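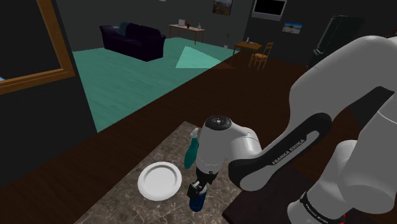

Simulated Franka Emika arm with a spray bottle in its parallel gripper, countertop layout.

The Gulcombe Countertop Test is a simulation benchmark for comparing robot grippers and arm controllers on short household tasks. It was written by Raluca Pană and Quyên Vũ at Voluvance and first released on 02/07/2020. All trials run in a rendered apartment with a marble surface; no physical arm is needed.

Task set

The test has 8 tasks, each a single pick or a pick followed by a placement. Objects include a plate, a spray bottle and a blue cylindrical item. Starting positions are drawn from a seed file, so that two controllers can be run on identical layouts. A trial ends when the object is released or when the time limit is reached. 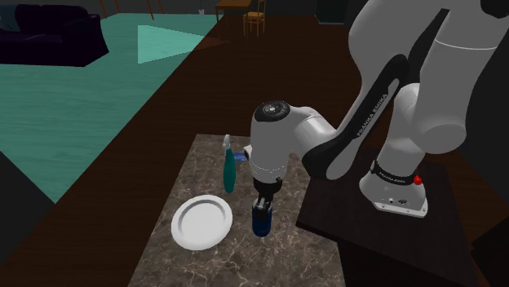
Controllers are scored on grasp success, path length and peak contact force. A grasp counts only if the object stays between the fingers for two seconds after lifting. Each entry is run 1000 times, and trials in which the physics solver fails are dropped from the total. In the reference run, 899 trials were kept.

Camera views

Policies may read a fixed room camera, a camera near the gripper, or both. Scores are listed separately for each setup. Results from the near view alone are usually weaker on placement tasks, where the target may be hidden by the held object.

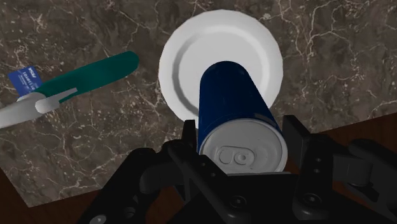
The plate is the most common placement target. Its raised rim can tip a cylinder released off center, and version 2 added a separate penalty for this.

Criticism

The Plornthorpe group noted that surface friction is the same for every object. Matei, a later fork, sets friction per object but is not score-compatible with the original.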